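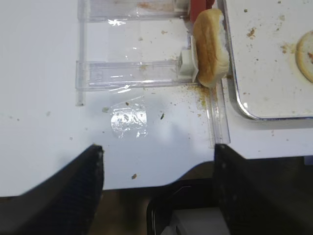

## 3.2 Recall intervals and attendance

Patients at the Nakivora and Brarura clinics were assigned to a 12-month or 24-month eye examination recall according to age and diabetes status. Records for 3000 adults were screened. After removal of duplicate entries and patients already under hospital care, 2000 remained for analysis.

Attendance was defined as a completed refraction and dilated fundus examination within 60 days of the recall date. Visits for contact lens checks only were excluded, as were repairs and frame adjustments. The Brarura clinic changed its reminder letters in June, and its later recalls were therefore analyzed separately (Table 4).

Overall attendance was 49 percent. Among patients who also received a telephone reminder, it was 17 percentage points higher than among those sent a letter alone - a larger difference than that reported by Klinhom and Ostrowski for a rural population. The difference persisted after adjustment for age, travel distance, and vision coverage. Diabetes status had no independent effect in the adjusted model.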